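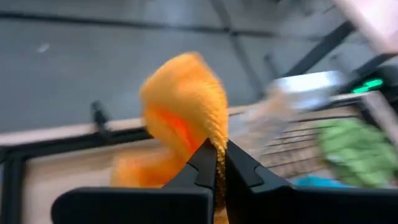
Clifford Vachon
Linen and Supplies Manager, Trosa Housekeeping

Gallery: The Cloth Table
Posted May 8, 2018

We went over to colored cleaning cloths in April. Several of our client buildings have asked how the cloths are sorted and what the colors stand for, so I have put the main points on one page with the pictures. The list of colors also hangs on the door of every supply closet.

Orange is for kitchens and break rooms: counters, tables, the outside of the refrigerator, the microwave. The orange cloths we buy are a looped weave, close to a hand towel. The loops show best where the cloth is bunched up and the light comes from the side. They pick up crumbs well and they also hold on to them, which means they need a hard shake before they go in the wash. Shake them over a trash can and check for anything stuck in the folds.

Green is for desks, shelves, window sills and other dry dusting. We order it in the larger size because people like to fold it in quarters and turn it as they go. Look for the small tag on the edge when you need to find the side quickly. Please leave the tags on. We had a batch come back with the tags cut off and could no longer tell which order they belonged to.

Teal is for glass and mirrors. It is easily mistaken for green under warm bulbs, and that has been the most common sorting mistake so far. If you are unsure, hold the cloth next to one you know is green. Teal goes in the black wire basket on the table and stays there until the rest of the pile is finished.

The basket came from McPhee and was meant for pantry shelves. Wire works better for us than the closed bins we had before. You can see what color is inside from across the table, and air gets through the sides. Its one fault is that a loose thread will catch on the wire, so lift the cloths out and don't drag them over the rim.

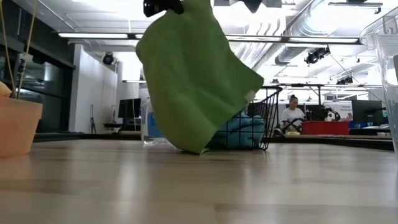 Clear containers stay on the table as well. We tried keeping small items in opaque tubs with written labels, and the labels were out of date within a couple of weeks. With clear plastic there is less to write and less to keep up.

Pitchers are for measuring water when we mix a soaking solution. Rinse them and put them back at the right-hand end of the table. They are light and tip over easily if a cloth is pulled past them, so give them some room.

The peach-colored pot at the other end is a holding spot. Anything that doesn't have a place yet can go in it for the day. It should be empty by closing.

Some notes on handling

Take one cloth at a time from the pile. Pick it up near the middle or by a corner, let it hang, and look at both sides before deciding where it goes. A cloth with a hole bigger than a dime comes out of service. Stains alone are fine.

Fold in half twice and stack with the folded edge facing out. Bundles are 27 cloths, which fills one shelf slot to the top without forcing. Orange bundles come out thicker than the others, so press them down before tying.

Wash each color separately for the first 4 loads. The orange cloths gave off the most dye when new. After that, green and teal can share a load if the machine isn't full. We use Stekar powder at half the amount printed on the box and no fabric softener, which leaves a film on glass.

Counts

The first full count under the new system was 2,308 cloths in all colors. The latest one, taken after the second delivery from Brulteck, was 2,364. That is fewer than I expected, and I think part of the difference is still sitting in supply carts. If you have cloths in your cart that you haven't used this month, send them back with the next laundry bag.

White cloths are being phased out. Use up what you have on floors and spills, then discard them. I won't be ordering more.

Replacement color lists are in the top drawer under the phone. Requests for extra cloths should come to me in writing with the building name, the color and the number of bundles. I place the order on the last working day of the month.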